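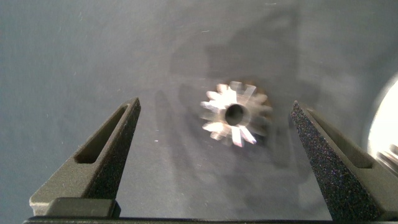
The laying-out table

The first lesson in the mechanical assembly course at the Clastis training centre in Nistberg involves no measuring instruments and very little talking. Trainees are shown to a table covered with a dark mat, given a flat ring-shaped plate and a handful of small toothed parts, and asked to set them out so that another person could pick up the work without a word of explanation. The exercise lasts 60 minutes. Most people expect to be done in five.

The centre was established to serve the small firms of the Nistberg valley, where gearboxes, pumps and winding gear for awnings have been made for several generations. Its intake is mixed. School leavers make up the larger part, but the spring course also draws people from catering, retail and the building trades, and it is not unusual for a trainee to have come straight from a night shift. The centre accepts 100 applicants a year and turns away rather more than that.

What all of them meet in the first week is the gear. It is an old device and an easily underrated one. Two toothed wheels placed side by side will turn in opposite directions, and if one has fewer teeth than the other it will turn faster. A child can see this at once. The difficulty lies in everything that surrounds the principle: the seating of the wheel on its pin, the play between the teeth, the cleanliness of the bore, and the order in which the parts are brought together.

The exercise set is deliberately modest. The plate is round, with a large opening through the middle. A short upright pin takes a gear, and the gears themselves are small enough to be lost in a trouser pocket, as several have been. The centre keeps 400 gears in circulation, and its stores register, in which each loose component receives its own line, ran to 3,003 entries at the last stocktake in April. The register is kept on paper. A computer system, supplied under the name Lemex, runs beside it and is consulted chiefly for reordering.

The choice of mat was the subject of some discussion when the workshop was refitted. Green baize was considered and rejected, as it sheds fibres. Bare steel was found to be noisy and unkind to teeth. The dark surface finally adopted has the merit of showing pale parts clearly, including any chip or burr that has come away from them, and it stops a gear from rolling when it is knocked on to its edge. It marks readily and is wiped down each evening with a damp cloth.

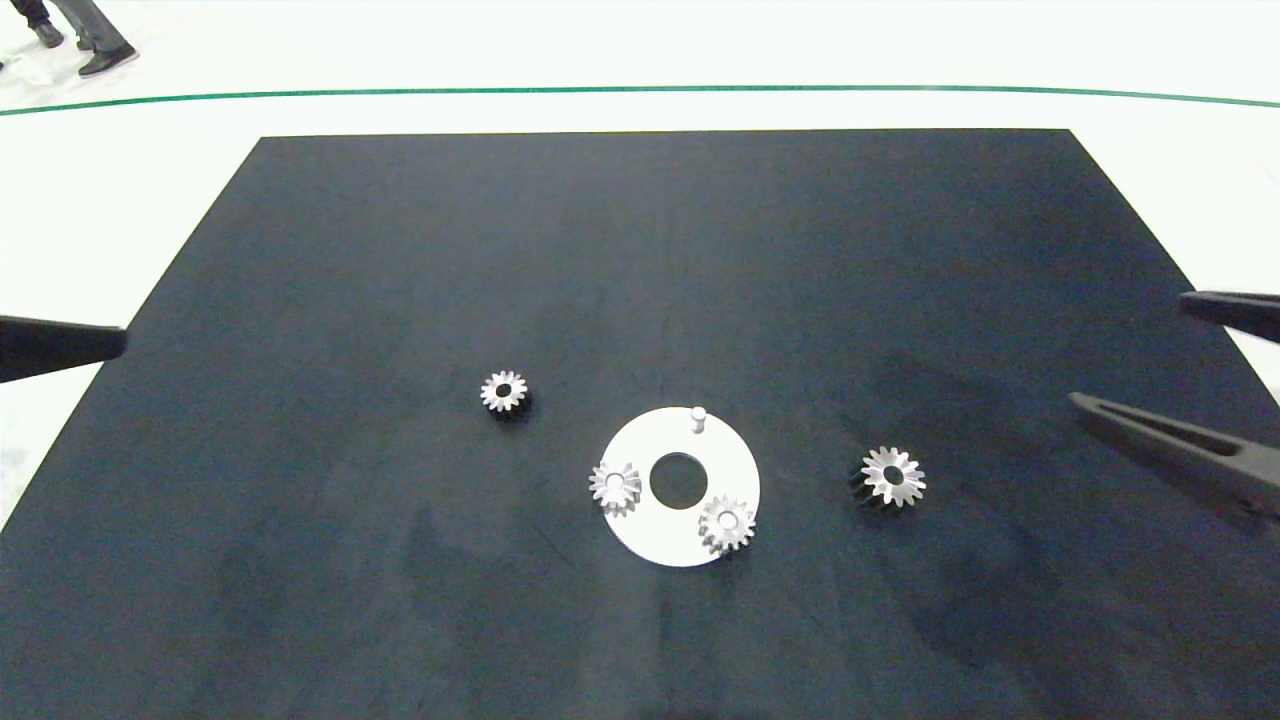 One former trainee, now employed at the Nikzad pump works, recalled that she had thought the exercise a test of patience and resented it for a week, until she was given a tray of mixed gears on her first shift and found that she had sorted them before she had decided to.

Her experience is consistent with what the centre hears from employers. Faults in small assemblies are seldom traced to a dramatic error. They come from a gear fitted upside down, a washer left on the bench, or a part put down where a sleeve could carry it off. The instruction given to trainees is accordingly a plain one. Every part is placed face up. Parts not yet in use are kept clear of the plate. Nothing is stacked. The pin is checked with a fingertip before anything is lowered on to it.

The second stage introduces the mesh. A gear is seated, a neighbour is brought up to it, and the trainee turns the first by hand while watching the second. If the teeth are too close the movement is stiff and uneven. If they are too far apart there is a small, loose click at each change of direction, which engineers call backlash. A certain amount is necessary, as teeth without clearance will bind when they warm. Learning how much is acceptable takes longer than any other part of the course, and the instructors do not pretend that it can be done from a table of figures alone. Trainees are asked to close their eyes and judge by feel, then to open them and measure.

Different forms of gear are brought in by degrees. The spur gear, with its teeth cut straight across the rim, carries motion between parallel shafts and is the usual starting point. The bevel gear has its teeth on a cone and turns the drive through a corner. Trainees who have handled only one kind are often surprised by the other, and the centre makes a practice of asking them to sketch both before they are told the names. The sketches are kept. Those from the earliest courses hang along the corridor outside the canteen, and visiting parents spend a good deal of time in front of them.

Cutting tools are left until much later. The trainee who has spent several weeks handling finished teeth has a clearer notion of what the milling cutter is required to leave behind, and tends to treat the machine with greater respect.
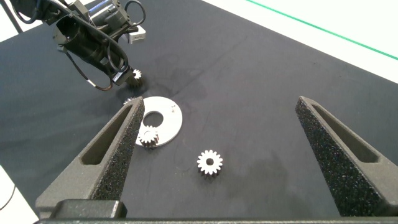
Too slow, in the opinion of one local employer who wrote to the centre after the last open evening; his firm would prefer trainees to reach the milling machines in the first fortnight, and he asked whether an hour at a table might be shortened to twenty minutes.

The centre's reply was courteous and conceded part of the argument. From the autumn, trainees with previous workshop experience will be allowed to take the laying-out exercise and the mesh exercise on the same morning. The hour itself has been retained for everyone else. The centre has also invited the firm to send two of its own fitters to sit the exercise alongside the next intake, and the invitation has been accepted.

Applications for the autumn course are made in writing to the Clastis office in Nistberg. Workshop coats are provided. Trainees are asked to bring flat shoes, a soft pencil and a notebook with squared paper.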